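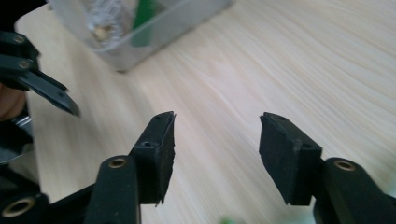

Vol. 14, p. 48

4. What the restores taught us

I should say up front that I went into this part of the study expecting to write about speed. Everybody who sells backup software talks about speed, and I had a nice plan for a chart with bars on it. What I got in place of the chart was a long list of restores that went fine on paper and made people miserable anyway, so this section is mostly about those.

A quick reminder of the setup from Section 3. We followed small offices that had moved their nightly backups to Cadel, which keeps a full copy on a local box and sends the changes off to a second site. Over the whole study we asked for 2850 restores, most of them single files, some of them whole mailboxes, and a few of them entire servers (those were the fun ones, if you like drinking coffee at 3 a.m.). Diarmuid Kinsella wrote the scripts that picked what to restore and when, and he kept the schedule from the rest of us so that we couldn't get ready for it. I was annoyed with him for most of October.

4.1 Finding the file

The copying part of a single-file restore was short, and it hardly changed from office to office. The finding part was all over the place! People knew they wanted "the budget" or "the letter to the landlord," and Cadel wanted a path and a date. At the Daly office, where the shared drive had been reorganized twice, the office manager opened 14 different restore points before she came to the right version of one spreadsheet. The software logged that as a success, and it logged it as a fast one, too, starting the clock when she pressed the last button.

So we changed what we measured. From then on the clock started when somebody said out loud that they needed something back, and it stopped when they had the file open and agreed it was the right one. Gráinne Brophy argued for this from the start, and I argued against it on the grounds that it was messy. She was right. It is messy, but the numbers finally looked like what I'd been watching over people's shoulders. 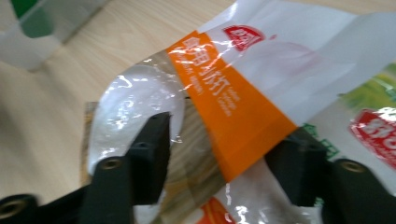
The other thing the new clock picked up was permission. In most of the offices the person who needed the file wasn't allowed to restore it, and the person who was allowed was at lunch, or driving, or in one case asleep in another time zone. We had written this off as noise in the first round. Once we counted it, the wait for an approved person was often the longest piece of the whole job, and no amount of faster disk was going to touch it.

4.2 Whole servers

Full-server restores were rarer, and I want to be careful about them. We ran each one onto spare hardware, using Idum as the virtual host, with a limit of 90 minutes before we called it late. Most came in under the limit. The late ones had one thing in common that I didn't expect, and it was passwords. The server came back exactly as it had been, including an old administrator password that had since been changed and thrown away. Fiachra Dolan spent a whole afternoon on one of these at Custitz, and his notes from that day are not fit to print.

Figure 3. Time from spoken request to confirmed file, single-file restores only, by office. Requests still open after 48 hours are left out and are listed in Appendix B.

You can see in Figure 3 that the offices bunch up into two groups. The quicker group had at least two people who could approve a restore, and the slower group had one. I don't want to lean on that too hard – the quicker offices were also the ones with tidier shared drives, and we had no good way to pull the two apart. Diarmuid Ó Flaithearta tried matching offices by drive size and got a weaker version of the same split, which he reports in Section 5 along with the retention settings each office was using.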